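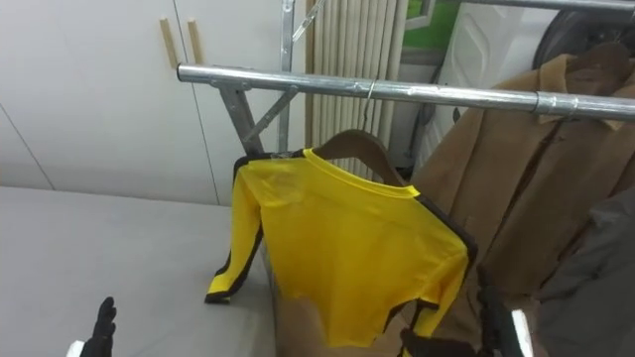

Shirts on a rail: a talk with the planning lead at Nustier

Posted in Tooling, February

The software that runs the two hands at Nustier is called Jutari, and the person who keeps it alive would rather talk about the logger than the hands. We got an hour. Notes below, tidied a bit, order mostly kept.

First thing I asked was why clothes on hangers. Boxes would be easier, surely.

"Boxes are solved enough that people get bored. A shirt on a hanger has one stiff part, the hanger, and then everything below it does what it wants. The planner has to hold both ideas at once."

The old planner didn't. It was a single stack, written for rigid parts, and it treated a sleeve like a bar that happened to bend. Plans came out fine on screen, then the fingers would arrive where the cuff used to be. The rewrite splits the job. One process plans for the hanger and the rail. A second one, called Gidel, only looks after cloth, and it replans every 300 milliseconds whether anyone asked it to or not.

"People hear 300 and say that's slow. It is slow. The hand controller underneath is much quicker, it just doesn't get to change its mind about the goal."

Perception next. Thin fabric is the sore spot. A bright yellow shirt with a darker thing hanging behind it, you get the shadow coming through the cloth, and the segmenter wants to draw an edge there. Black trim helps some. "I love a side stripe. Give me a stripe and I know where the seam is." A tan coat next to it on the rail is a different headache — the colors separate fine but where the shoulders meet, depth gets mushy.

And the rail itself? Polished steel. Reflections all along the top.

"We stopped asking depth about the rail. We fit a line to it and trust the line." They mask anything within a few centimeters of that line and then put the hanger hook back in from a model. Crude, and it has survived three rewrites.

On to the tooling, where the voice went up a notch. Every run gets logged by Lương, the in-house replay tool, named after a street near the first office. It stores joint states, both hand streams, the head camera and each plan Gidel threw away. The last part is the one they fought over.

"Rejected plans are most of the disk. Also most of the answers."

The replay set stands at 1154 runs, all of them tagged by hand. A change to the planner has to go through all of them before it gets near hardware. Takes around 31 minutes on the office machine, which is long enough to make tea and short enough that folks dont skip it.

What breaks most? Time stamps. Not grasping, not the fingers. The left and right hand drivers start on their own clocks and used to drift apart, so a two-handed move would look fine in each log and wrong when you put them together. Six separate bugs got filed before someone plotted both on one axis.

"Six! All the same bug. I closed them in one go and went home early."

I asked about learned policies, since everybody does. They run one, for the reach toward the hem, and it sits behind the same interface as the hand-written one. Swap is a line in the config. The planner can veto either. "It doesn't care who wrote the motion — it checks where the hanger goes, checks the force limit, says yes or no."

Would they open up Jutari? Parts. The rail fitter probably, the replay viewer maybe, once the docs are in a state to be read by a stranger. Gidel stays in for now, too many constants in it that only make sense with this stand and these hangers.

Last question, what's next on the list. Sleeves turned inside out. The tagger has a label for it already, and teh planner just gives up when it sees one.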